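Fingerless glove

A fingerless glove is a glove that covers the palm and the back of the hand but stops short of the fingertips. Knitted ones are among the best loved of all hand coverings, and deservedly so: warm, quick to make, and wonderfully practical for anyone who has to turn pages, count coins or tie knots in cold weather!

Construction

Most knitted versions are worked in the round from the wrist up. A typical adult pattern casts on 60 stitches in fine yarn, begins with a stretchy rib (knit 2, purl 2) and then opens out for the thumb. The fingers may get short separate tubes, or share a single wide opening, the simplest style and a great first project. Ribbing at the edge does a remarkable job, gripping gently and springing back into shape wash after wash.

Regional styles

The Belodham glove is thick and plain, traditionally in gray or charcoal wool. Votcombe knitters prefer a longer cuff that can be folded double. Raili Oksanen's pattern book, Pelkonen, gathers both styles, with lively notes by Niilo Koskela on yarn and dyeing. 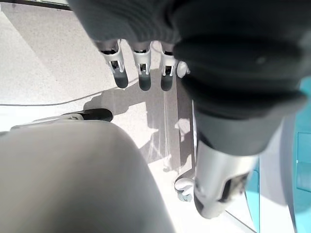 Dark gray knitted glove with fine ribbing along the edge, the ends of the fingers left exposed.

Care

Wool pairs should be washed by hand in cool water, pressed in a towel and dried flat. Worn edges can be picked up and reknitted.

See also: Mitten, Wrist warmer, Ribbing (knitting)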